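Clube Hutari: como se ensina um robô a pegar nas coisas?

Texto para leitores dos 8 aos 12 anos

Já reparaste no que a tua mão faz quando pegas num copo? Abre um bocadinho, chega perto, fecha e aperta só o suficiente. Tu fazes isto sem pensar, até a conversar com um amigo! Um robô não. Um robô precisa que alguém lhe explique tudo, tudo, tudo.

É isso que fazemos no Clube Hutari, às sextas-feiras, depois das aulas. Somos 26 alunos, divididos por equipas, e a nossa monitora é a Ladan Farahani. Este ano estamos a preparar o Desafio Drumardale, um encontro de clubes de robótica que acontece em novembro. A prova parece simples: o robô tem de pegar em 6 objetos diferentes e pousá-los numa caixa. Parece!

Um braço com dois dedos

O nosso robô chama-se Skindano (foi a Yasaman que escolheu o nome e já ninguém o larga). É um braço com articulações, como o teu ombro, o teu cotovelo e o teu pulso. Na ponta tem uma garra, que é a mão dele. Tu tens cinco dedos, o Skindano tem só 2, e mesmo assim consegue fazer muita coisa.

Dentro de cada articulação há um motor. Quando escrevemos um programa, estamos a dizer aos motores quanto devem rodar e por que ordem. Um programa é parecido com uma receita de bolo: se trocares os passos, sai asneira. Uma vez pusemos "fechar a garra" antes de "descer o braço" e o Skindano agarrou o ar com toda a delicadeza - foi uma gargalhada geral.

O olho no pulso

O Skindano também tem uma câmara pequenina, presa perto da garra. Imagina que tinhas um olho no pulso: quando esticasses o braço para apanhar uma bolacha, vias a bolacha a crescer, a crescer, até ficar mesmo entre os teus dedos. É assim que ele vê.

Mas ver e perceber são coisas diferentes. Uma fotografia, para um computador, é uma grelha enorme de pontinhos de cor, e cada pontinho é um número. O programa tem de descobrir quais são os pontinhos do objeto e quais são os da mesa. Por isso mostramos-lhe muitas imagens. A nossa coleção já vai em 446, e a equipa do Manouchehr continua a juntar mais!

Objetos fáceis e objetos marotos

Uma esponja é fácil, porque cede quando a apertamos. Já o metal não cede nada e pode escorregar. E ainda por cima brilha! O brilho muda de sítio quando a câmara se mexe, e o programa pode confundir-se.
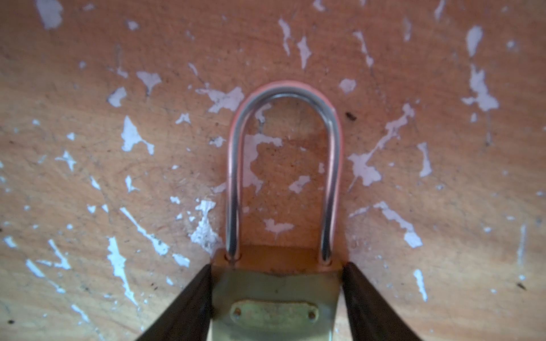 Outra coisa importante é escolher onde apertar. Num cadeado, por exemplo, o corpo tem lados direitos, bons para os dedos da garra encostarem. O arco é redondo e mais fino, e se a garra apertar ali o objeto pode rodar.

O fundo também conta. Numa mesa toda lisa e de uma só cor, o objeto salta logo à vista. Numa tábua com tinta a descascar há manchas por todo o lado, e o programa tem de aprender que uma lasca de tinta não é para apanhar.

Experimenta em casa

Pede a um amigo que feche os olhos e use só o polegar e o indicador. Tu és o programador! Dá-lhe ordens curtas: "abre", "desce", "mais para a esquerda", "fecha". Comecem com uma borracha e passem depois para uma colher. Se correr mal, mudem uma ordem e tentem outra vez.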